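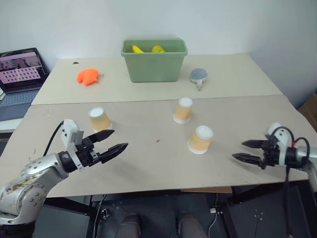 Karla Medrano hat mir geschrieben, dass man Tee niemals aus Papier trinken darf, und dass mein letzter Beitrag über das Teetrinken im Büro sie deshalb traurig gemacht hat. Sie schreibt auch, der Geschmack von Karton sei stärker als jeder Darjeeling, und ich solle mir endlich eine richtige Tasse kaufen.

Ich habe über ihre Nachricht länger nachgedacht, als ich wollte. In dem Haus, in dem ich aufgewachsen bin, hat man Tee aus Gläsern getrunken, aus kleinen, dicken Gläsern, die man nur oben am Rand anfassen konnte. Meine Großmutter hatte davon 16 Stück, und es war verboten, eines davon in die Küche mitzunehmen, wenn Gäste da waren. Der Tee wurde mit Milch gekocht, sehr lange, und am Ende kam der Zucker dazu. Gefragt wurde man nicht. Wer keinen Zucker wollte, galt als krank.

Als ich nach Deutschland kam, habe ich zum ersten Mal das Wort «ziehen lassen» gelernt. Ich kannte «ziehen» von der Tür und vom Umzug, und ich verstand nicht, wohin der Tee zieht. Meine damalige Vermieterin hatte für diesen Zweck eine Sanduhr auf dem Fensterbrett. Drei Minuten, dann musste der Beutel heraus. Sie war darin sehr genau, und ich habe mich bei ihr nie getraut, um Milch zu bitten. Erst im zweiten Winter hat sie mir selbst welche hingestellt, ohne ein Wort zu sagen.

Heute mache ich es gemischt. Am Morgen koche ich den Tee so, wie ich es von zu Hause kenne, mit Kardamom, wenn welcher da ist. Im Büro geht das nicht. Wir haben dort einen Wasserkocher von Helmy, der bei 80 Grad anhalten kann, was für grünen Tee richtig ist und für meinen völlig falsch. Ich warte also, bis die Küche leer ist, und stelle ihn höher. Meistens vergesse ich danach, ihn wieder zurückzustellen, und dann beschweren sich die Kollegen, dass ihr Sencha bitter schmeckt. Ich bitte hiermit um Entschuldigung.

Zum Laden: Mehrere haben gefragt, wo ich den losen Tee kaufe. Das Geschäft heißt Buvunari und liegt in der Nähe vom Bahnhof, in der Straße mit der Apotheke. Die Inhaberin ist Parveen Lashari. Sie wiegt den Tee noch auf einer alten Waage ab und schreibt den Preis mit Bleistift auf die Tüte. Im April war ich dort, um Assam zu holen, und bin mit einer Sorte nach Hause gegangen, die nur eine Nummer hat, die 653. Sie hat mir erklärt, dass der Lieferant die Mischung jedes Jahr ein wenig ändert und sie ihr deshalb keinen Namen geben möchte. Der Tee ist kräftig, ein bisschen malzig, und er verträgt viel Milch. Für 100 Gramm habe ich 8 Euro bezahlt. Das ist für mich an der Grenze, aber ich trinke ihn ja nicht den ganzen Tag.

Von den Teebeuteln aus dem Supermarkt kann ich wenig Gutes berichten. Die von Paltusus gehen, wenn man zwei Stück nimmt. Mein Bruder schwört auf eine andere Marke, er tut allerdings auch Honig in den Kaffee.

Nun zu der Tasse. Liebe Karla, ich besitze eine. Sie ist blau und hat einen Sprung am Henkel, und ich lasse sie zu Hause, weil mir im Büro schon zwei verschwunden sind. Ob man den Karton wirklich schmeckt, habe ich gestern am Abend versucht: derselbe Tee, dieselbe Milch, einmal Papier und einmal Porzellan, mit geschlossenen Augen. Beim ersten Schluck war ich sicher, beim zweiten nicht mehr. Wärmer bleibt er in der Tasse, das gebe ich zu.

Nächstes Mal möchte ich über das Gebäck schreiben, das bei uns dazugehört und für das ich bis jetzt kein deutsches Wort gefunden habe. Es ist kein Zwieback, auch wenn alle das sagen. Wer einen Vorschlag hat, kann ihn gern unten in die Kommentare schreiben.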